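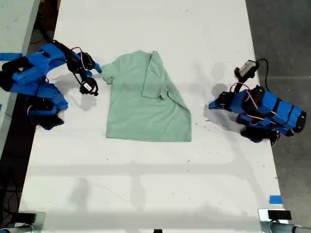
Left arm at the shirt, right arm parked over the edge. One sleeve in, one sleeve out.

Right arm quits halfway through a T-shirt, left arm carries on as if nothing happened

Posted in Small Arms & Bimanual Setups

Stusby

I have two small 3D printed arms bolted to opposite sides of a white table, and their one job in life is folding a T-shirt. They are bad at it, but they used to be bad at it together. Since I rearranged the wiring in December the right arm gives up partway through.

The usual sequence: the right arm turns its sleeve in over the body, lets go, backs off toward the table edge and stops responding. It doesn't thrash or make a noise. It goes limp over the next second or two and settles where it is. The left arm has no idea. It keeps going for its own sleeve, and if I let the script run it will drag a half-folded shirt across the table toward itself until I hit the switch.

The log says the bus lost servo 2 (the shoulder), then the rest of that arm, then everything times out. It happened on 9 of my last 15 runs, always after the sleeve and never before it. Restarting brings the arm right back, cheerful and with no memory of the incident.

What I've tried:

Swapped the power supplies left to right. Fault stayed on the right.
Swapped the USB cables. Same.
Reflashed the right controller board. Same.
Lowered the max speed to 800 in the config. It now fails more slowly.
Used a lighter shirt. I don't know what I was expecting.

Both arms run the same code with the same servos. The wires arch over the joints on both of them, and I left what I thought was plenty of slack. Before I buy a new shoulder servo, is there something obvious I'm missing? Also, how do people get the other arm to stop when this happens? I'd like to be able to look away from the table for once.

Gamik

Don't buy the servo yet. If servo 2 were dying I'd expect it to drop out at random, or when it's hot, or at startup. Yours goes at the same point in the motion every time, and that smells like a connector.

Think about what the arm does right after it releases the sleeve. It pulls back and the shoulder swings through most of its range in one go. If the lead into servo 2 is a bit short, or got tied down too close to the joint when you redid the wiring, that's the move that tugs on it. The servos on these arms are daisy-chained, so a bad contact at 2 takes everything after it along. Your log says pretty much that.

How to check: support the arm with one hand, torque off, and run a loop that does nothing but ping all the servos. Move the shoulder slowly by hand through the retreat. Keep your fingers out of the gripper and don't let the script command any motion while you're in there. If the pings drop at one angle, you've found it. Then wiggle the plug at each end of that lead to see which one is guilty.

"Plenty of slack" with the arm standing up and plenty of slack with it stretched over the edge of the table are two different amounts. I learned this with a different arm and a mug of coffee.

For the stopping problem, you have two loops that never talk to each other. Put both arms under one watchdog. If either bus misses a few replies in a row, hold position on whatever is still answering and end the episode. Hold, don't cut torque, or the good arm drops on the shirt too. And keep the physical switch within reach, whatever the software promises.

Gál

had this, was the power supply. get a bigger one

Stusby

I swapped the supplies, it's in the post. Unless both of them are too small and only one arm minds?

Gál

could be

Daria

Agree with Gamik on the connector. One thing to add: look at the plug itself before you reroute anything. On mine the housing was seated but one of the pins had backed out a little, so it looked perfect and failed on every long reach. I pushed the pin back in until it clicked, then moved the cable tie farther down the link – the tie had been doing most of the pulling.

I'd put the speed back where it was, too. If you tune around the fault you'll be wondering in a month why everything is slow.

Stusby

Did the ping test. Servo 2 drops out with the shoulder about two thirds of the way back, and comes back if I lean on the plug with a fingernail. So the plug at the servo end, and a cable tie I remember being quite proud of.

New lead is on order. The watchdog is in and I tested it by pulling the right arm's USB in the middle of a run. The left arm froze with a fistful of sleeve and stayed there, so I'm calling that part done. I still owe the shirt a proper fold.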